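Revue > Études locales > Fêtes et foires > Article en texte intégral

3. Le concours des bocaux à la foire de Brustville

La foire agricole de Brustville se lit très bien par son programme imprimé, et encore mieux par ce que le programme ne contient pas. Nous abordons ici le concours des bocaux, que les habitants placent volontiers au-dessus des courses de poneys et du bal.
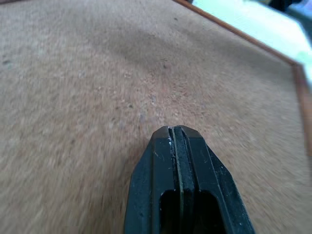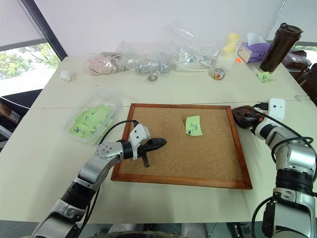 Figure 2. En premier, extrémité d'un doigt de préhension noir à rainure centrale ; en second, tableau de liège avec une note vert pâle épinglée.

Par Rhys Pirihi
Mis en ligne le 29 juin 2023

3.1. Une épreuve née dans l'ombre du bétail

Dans les premiers programmes que nous avons pu consulter, les conserves n'ont droit qu'à une ligne, entre les lapins et les outils de jardin. Le terme employé est « produits de ménage ». Il recouvre pêle-mêle les confitures, les cornichons, le miel et même le savon ! On comprend que les exposantes aient fini par réclamer mieux. Le registre des réclamations, conservé à la mairie dans un état magnifique, garde la trace de leurs demandes : une table à l'abri du soleil, un jury distinct de celui des volailles, des étiquettes lisibles.

La table à l'abri fut accordée la première. Elle changea tout. Placée sous la halle Polák, à deux pas de l'entrée sud, l'exposition se trouva soudain sur le chemin de chaque visiteur, alors que l'ancien emplacement supposait de contourner les enclos. Les recettes de la buvette voisine augmentèrent la même année, et le comité, qui s'y connaissait en buvettes, ne revint jamais sur sa décision.

3.2. Règlement et catégories

Le règlement actuel distingue cinq catégories : confitures, gelées, fruits au sirop, légumes au vinaigre et « curiosités ». Cette dernière est de loin la plus riche pour l'observateur. On y a vu concourir des bourgeons de sapin confits, une moutarde de coings, des noix vertes en saumure dont plusieurs informateurs parlent encore avec émotion. Chaque exposant peut présenter 2 bocaux par catégorie, l'un fermé pour l'aspect, l'autre ouvert pour la dégustation.

Les inscriptions s'ouvrent en février, bien avant les premières fraises. Ce décalage surprend, mais il a sa logique : les concurrents s'engagent sur une intention, et la saison décide du reste. Une gelée mauvaise année après belle année reste une gelée inscrite. Nous avons recueilli à ce propos des récits savoureux – un gel tardif, un grêlon, une famille entière penchée sur trois groseilliers – qui mériteraient une publication à part.

La notation se fait sur 60 points. La moitié, soit 30 points, revient au goût ; le reste se partage entre la texture, la couleur et la tenue du bocal. Par tenue, les juges entendent la propreté du verre, la régularité du remplissage et l'écriture de l'étiquette. Une étiquette imprimée n'est pas interdite, elle est simplement mal vue. « On veut voir la main », résume une ancienne jurée, et la formule revient presque mot pour mot chez plusieurs de ses collègues.

3.3. Le prix Florka et la rivalité avec Cesitz

Le prix Florka, remis toutes catégories confondues, porte le nom d'une épicerie aujourd'hui fermée, dont la vitrine accueillait autrefois les bocaux primés jusqu'à la Toussaint. La récompense consiste en une louche gravée. Sa valeur marchande est faible et son prestige immense : chez les lauréats que nous avons rencontrés, la louche est accrochée bien en vue, à la cuisine le plus souvent, et ne sert jamais.

L'ouverture du concours aux habitants de Cesitz, la commune d'en face, constitue le grand tournant de son histoire. Les procès-verbaux témoignent d'une belle passion. Les opposants craignaient que la louche ne traverse la rivière. Elle la traversa dès la première édition commune, grâce à une marmelade de sureau, et la foire n'en fut que plus fréquentée. Les gens de Brustville vinrent voir qui les avait battus, ceux de Cesitz vinrent applaudir, et les deux fanfares jouèrent ensemble pour la remise du prix. Quel dommage qu'aucun enregistrement n'ait été retrouvé !

Cette rivalité nourrit encore les conversations. Elle se dit surtout à table, par allusions. On reproche aux uns de trop sucrer, aux autres de cuire trop longtemps. Or les feuilles de notes conservées ne montrent aucune différence nette entre les deux rives, ni sur le goût, ni sur la texture. Seule la couleur départage un peu les concurrents, à l'avantage de Cesitz, où l'on cultive davantage de fruits noirs.

3.4. Ce que le jury écrit en marge

Les feuilles de notes comportent une colonne libre, que nous avons dépouillée avec un plaisir constant. Les jurés y consignent des remarques brèves : « franc », « un peu bavard », « cuisson de dimanche », « à revoir l'an prochain ». Le vocabulaire emprunte à la dégustation du vin, mais aussi au jugement du bétail, ce qui confirme la parenté ancienne des épreuves. L'adjectif « bien membré », attribué à une compote de poires, en offre sans doute le plus bel exemple.

Ces annotations ne sont pas lues en public. Elles circulent pourtant, le soir même, sous la halle, et plus d'un exposant a su nous réciter les siennes de mémoire. Nous y reviendrons dans la section suivante, consacrée au repas des exposants et à l'ordre des places autour de la grande table.

Dans la même rubrique
– Le bal de clôture et ses orchestres
– Enclos, stands, buvettes : l'espace d'une foire de bourg
– Les courses de poneys de Cesitz
– Affiches et programmes imprimés de Brustville
– Compte rendu : journée d'étude sur les fanfares rurales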